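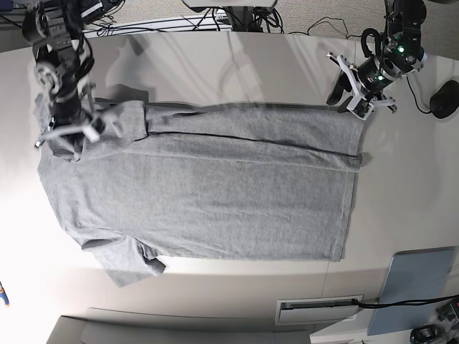
Section 4: Recording a folding demo

OK, you've got both leader arms clamped down and Drakos is running. Now for the fun part - folding a shirt through the robot! I wrote this section with Khadija Soliman after we'd both made every mistake in it.

1. Lay one T-shirt flat, sideways to you. Smooth out the big wrinkles by hand and leave the small ones alone (the robot will meet wrinkles later anyway).

2. Put both leader arms in the rest pose and hold still until the follower arms catch up. Press the left pedal to start recording.

3. Pinch near the shoulder with one gripper, then bring the other one to the hem. Go slow. I count to two in my head before I close the fingers.

4. Lift a little, carry the edge over, set it down and open both grippers. Don't drag! Dragging pulls the whole shirt along and you'll be chasing it across the table.

5. Do the other side, fold it in half, go back to the rest pose and press the pedal again.

Note: An episode stops by itself at 3,000 steps. If you get cut off, throw it out and start over.

Checking the wrist view

Before you record a long batch, open the wrist camera tab and park the fingertips near an edge of the cloth. You want to be able to tell cloth from table, and you want both tips in view.
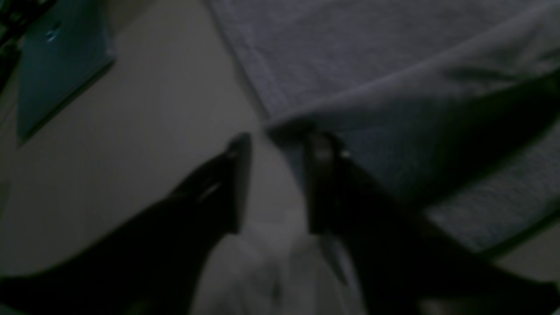

Figure 4-2. Wrist camera view, fingers open, one tip at a fold in the gray cloth.

6. If the picture is as dark as this one, raise Exposure in the camera menu by 10 and look again. Repeat until the fold is easy to pick out, then save the setting under your own name.

Caution: Keep your free hand off the table while the pedal light is on. The follower arms copy you right away, even if you only sneezed.

Caution: Never push the fingertips down into the tabletop to get under the cloth. Come in low from the side and close on the edge.

Selim Yaman's batch of 300 episodes is in the Liltow folder if you want to watch some good ones first. Naming and uploading your own are in Section 5.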